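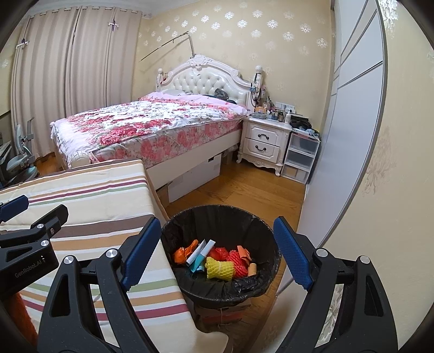 *Blue pads on either side of the bin. Fruit nets, wrappers and a bit of folded paper at the bottom of the liner.*

# Learning to tidy with grippers: the Grullcombe page

Cadwaladr cleans homes. That has been the whole business for as long as I've worked here, and most of us came in knowing how to strip a bed fast and not a lot about robots. Then the Premari project started at the Grullcombe branch, and now a good part of the home team spends its mornings picking up litter with a pair of hand-held grippers so that a machine can one day do the same. I think it's the most interesting thing to happen in this job in years, and I wanted a page with some pictures of the work close up, plus a few notes on what has changed for the people doing it.

If you're new: you hold a gripper in each hand, you squeeze, the jaws close, and the camera on the tool records what the jaws were looking at. You do the chore the way you'd do it with your hands, only slower. The recordings go to the Premari engineers, who use them to teach an arm. That's all the theory you need for this page!

## The bin

A trash bin sounds like the easy end of the job, and for the first hour everyone treats it that way. Dropping something in a bin with your fingers is nothing. Dropping it in with jaws means learning where the tips are, how wide they spread, and how much liner there is folded over the rim waiting to get pinched. Mererid Llewellyn, our trainer on the home team, has people practice on the rim alone before they carry anything to it. Come in over the top, open, back out.

She has a good eye for the liner, too. A bag with plenty of slack folded over the outside will forgive you a clumsy approach. A tight one springs back over the opening the minute you brush it, and then you're fixing the bin with two grippers and using words we try to keep off the recordings.

What the bin work changed for people is the pace. We used to be timed room by room. On Premari mornings the timer is off, and the instruction is to move at a speed where you could stop at any point. Some of the quickest cleaners we have found that really hard. They've spent years getting fast and they are proud of it, and so they should be. A couple of them asked to go back to regular rounds, and they did, with no fuss and no change in pay. Others love it. You get to think about a movement your hands have been doing without you.

## The table

Clearing a table is where it gets fun. Soft things and hard things, big and small, all in one reach – and each wants a different grip. Plastic bags are the favorite argument of the break room. Do you go for the middle of the bag and squash it, or look for a gathered bit that sticks up and take hold there? I'm a gathered-bit person. Mererid goes for the middle every time and she's better than me, so make of that what you like.

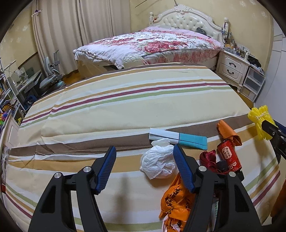 *Teal and white packet, crumpled white bag, red can on its side. A second gripper has the yellow netting at the right.*

I love that netting. Fruit nets are springy and light, they squash down to nothing between the pads, and when you let go they puff out again. They were the first thing I could pick up cleanly on every try, and I'd give them to any beginner. Cans are the other way around. A can on its side on a cloth will roll if you come at it from one side only, and the cloth will come along for the ride if you press down too hard.

The cloth deserves a word of its own. We had a long discussion early on about whether tables should be bare for recording. The cleaners said no, and they won. People have tablecloths. They have stripes and creases and bits hanging down over the side, and the arm is going to meet all of it in real homes. That was one of the first times I noticed the engineers writing down what we said, and it has happened a lot more since.

## What changed, from where I stand

**The rota.** Silness, the scheduling program we use for regular rounds, now has Premari sessions in it as a job type of their own. You can ask for them or block them. A session is capped at 4 hours with breaks inside it, and you don't get put on a full round afterward. It took some pushing to get that last part and it was worth the push.

**Wrists and shoulders.** Squeezing a trigger all morning is a different tiredness from vacuuming stairs. Swap hands on the easy pickups. Put the tools down between objects if you feel your grip getting tight. We've started doing the stretches from the bed-making course at the beginning of each session and they help a lot.

**Pay.** Sessions are paid at the trainer rate. You are teaching something, so you get the teaching rate, and I was very happy when that was settled in writing.

**Privacy.** The camera sees the whole room. We record only where the household has agreed to it, the paperwork is signed before the grippers leave the van, and either side can call a stop. If you see letters, medication labels or family photos on a surface you're about to work on, turn them over or ask for them to be moved first.

**The worry.** Yes, people ask it, and they should: are we training ourselves out of a job? Management's answer is that the arm is meant for pickup and sorting, with a cleaner in the room running it and doing everything else. I believe they mean it. I also think it's right that we have it as a standing item at the branch meeting, where anyone can ask again. So far the hours at Grullcombe have held steady, and I'll keep this page updated if that changes in either direction.

## Numbers, for those who keep asking

The home team has sent in 2955 recorded pickups. Of those, 676 came back marked for a redo, mostly early ones where the jaws were outside the camera's view or somebody helped with a finger (I have done this more than I'd like to admit). The redo rate has dropped nicely as people get used to keeping the tips in sight.

## If you want to try it

Sign up in Silness under "Premari – home" and pick a half session for your first go. Wear sleeves that stay up. Mererid runs the first part with you, on nets and wrappers and the bin, and you move to a full table whenever you both feel ready. You don't need to know anything about computers. If you know how a room should look when it's done, you already have the part the engineers can't supply.

More pictures to come when we get to kitchens, where I'm told the first subject will be cutlery drawers. I can't wait!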